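Do I really need to take the processor out?

February 8, 2024

I have been reading advice about looking after old desktop computers again, and it has put me in a bad mood.
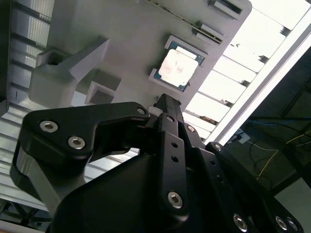 Marcelle Renaud wrote in under my January post to say that I was being far too relaxed, and that anyone who cares about a computer should lift the processor out once a year, clean both faces, look over the contacts and put it back with fresh paste. She does all of hers in one weekend. She says they run quieter for it.

Well, maybe. I have no way of checking Marcelle's ears from here. But I would like to know quieter than what, measured when, and with how much of the dust left in the fan. If you clean the whole machine on the same afternoon and then give the credit to the paste, you haven't learned much about paste.

My own view is that a processor is one of the least needy things in the house. It is a square of circuit board with a metal lid on it, and it sits in its recess and asks for nothing. The lid is there to be pressed against. It can have smudges on it, and the printing can be half gone, and I have yet to see a convincing account of how that makes anybody's spreadsheet slower. The gold along the border is pretty and I leave it alone. Every time a chip comes out it has to go back in, and going back in is where the accidents happen.

I know this from experience. I bought a second-hand board from a man called Matúš Bartoš, who was very pleasant and threw in 2 sticks of memory, and I decided before even switching it on that I would "freshen it up". Out came the chip. I wiped it, admired it, put it down on the wrong side, picked it up again, and lowered it back in slightly skewed. I caught it in time – I think. The board started on the third go, and I still don't know whether the first two failures were the chip, or the memory not being pushed home, or just the board's temperament. That is the trouble with doing several things at once.

Then there is the stuff they want to sell you. Skoratard do a cleaning kit for 89 crowns, which is a small bottle, some cloths and a plastic spatula. I bought it, so I can complain about it. The cloths shed. The bottle smells like any other bottle of alcohol, and the leaflet says the contents are good for 200 cleanings, which at Marcelle's rate would see me through to the year 2224. Their dearer paste comes with a chart on the box that has no numbers up the side.

Halldóra Bjarnason lent me a different paste and told me it dropped her temperatures. I tried it on the old machine in the hall and got the same readings as before, give or take a degree, and the hall is a draughty place to measure anything. I told her so. She said I had spread it wrong, and we left it there.

What I do now is blow the dust out of the fan, check that the memory is seated properly in its slots, and close the case. If the thing is overheating after that I'll think about the paste. If it isn't, the chip stays where it is.

Marcelle is welcome to send me before and after readings, same room, same fan, nothing else touched. I will print them here even if they make me look silly. Next time, probably, the power supply, which has started to tick.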